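Household Storage > Kitchen > Baskets and Racks
July 31, 2021 | Štěpánka Procházka
Reading time: 2 min

Fruit basket (perforated)

A perforated fruit basket is a shallow or medium-depth open container used to hold whole fruit at room temperature, with holes through its walls. It is most often moulded in plastic, though wire, cane and enamelled steel versions are common. It differs from a fruit bowl in having openings that let air reach the fruit, and from a colander in having a flat base and, in many patterns, a handle.

Shape and materials

Most baskets of this type are square or rectangular with rounded corners, a shape that sits neatly on a shelf or against a wall. The lattice of small openings keeps the weight down and uses less plastic than a solid wall. Some patterns have a loop handle moulded into the rim. Strong colours are usual, yellow, red and green among them. The Keritz catalogue listed 14 sizes, the smallest of which was 165 millimetres along its longer side.

Use

Bananas and apples are often kept in the same basket for convenience. Apples give off ethylene as they ripen, and bananas beside them tend to brown sooner. A banana is generally laid over the firmer fruit to avoid bruising.

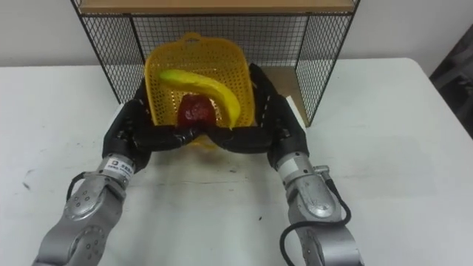 Otakar Hrnčiar disagrees with the common practice and writes that he has never put a banana in with apples if he wanted it to last the week, and that a hook costs next to nothing.

Households that keep one basket usually get around the problem by buying bananas a few at a time. Citrus keeps well in an open basket. Berries do not, and belong in the refrigerator.

Companion shelving

Baskets are frequently paired with a small countertop shelf of wire mesh. The mesh panels clip or tie together at the corners to make an open-fronted box, and a wooden board may be added as a floor or a top. The board gives small items a level surface to stand on. Mesh units were sold under the Hiltirel name in black and white, and later by Říha as flat packs. The basket may be stored inside the unit or stood in front of it, where the fruit is easier to reach.

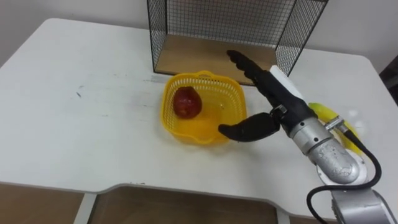 This page was last edited on July 31, 2021.

Cleaning

Plastic baskets are washed in warm water with dish detergent. Juice dries in the corners of the holes and is best loosened with a soft brush. Prolonged sun on a windowsill can fade the colour and make the rim brittle. Wire mesh is wiped with a damp cloth and dried straight away, as rust starts where the coating has chipped. Wooden boards should be lifted out first and should not be soaked.

See also: Colander; Fruit bowl; Banana hook; Tirorura rack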